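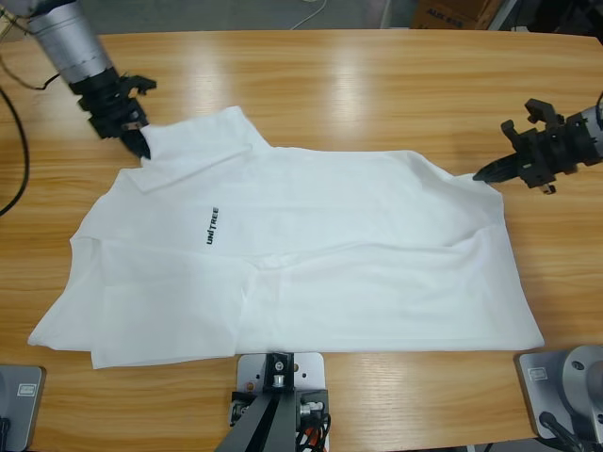
A white T-shirt on a light wooden table.

I own one good white T-shirt and four bad ones, and it took me most of July to work out why. The good one came from a market stall in Sarnholm, where I'd gone to buy cheese. It's six years old. The bad ones are all younger than my toothbrush and they already look like something you'd check the oil with.

So I went on a bit of a T-shirt kick. I read labels on the bus. I turned my friends' collars inside out at a barbecue (they were nice about it). I bought shirts from Clureck, which sells a three-pack for less than lunch, and from Obeidat, which wants $75 for a single shirt and wraps it in tissue like a pear.

The Obeidat one is lovely, I'll give it that. The neck sits flat and the sleeves stop exactly where I'd like my arms to stop. But after a few weeks of wearing both, I kept reaching for the Clureck, mainly so I could eat tomatoes without thinking about it.

What I hadn't known is how much the side seams matter. You know when a shirt goes a little crooked after a while, and the seam that started at your hip ends up wandering over toward your belly button? That's twist, and it mostly comes from the way the cloth was knitted and cut. Once you've noticed it you'll see it on every single person in line at the post office. Now I lay a shirt out and look at the seams before I cut the tags off, and if they're already leaning, back it goes! 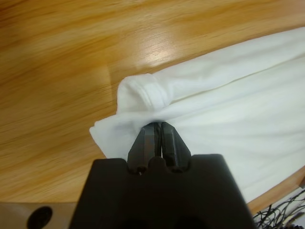
Should you bleach a white T-shirt that's gone yellow under the arms?

I'd leave the bleach alone. Those stains are often sweat mixed with deodorant, and chlorine bleach can make them darker. An overnight soak in oxygen cleaner is gentler.

The other thing is drying. I used to blast everything on high until it came out crunchy, and my shirts got shorter and wider every month until I looked like a lampshade. Now they go on the rack by the window - the dryer gets towels and that's it. My rack is a Hatis, it wobbles, and I'm fond of it.

As for the Sarnholm shirt, the label wore away long ago, so I can't tell you who made it. I went back this summer to look for the stall. There were some 300 people in that square and plenty of cheese, but no T-shirts. I bought the cheese, and on the train home I got a bit of it on my sleeve. It came out with dish soap and cold water.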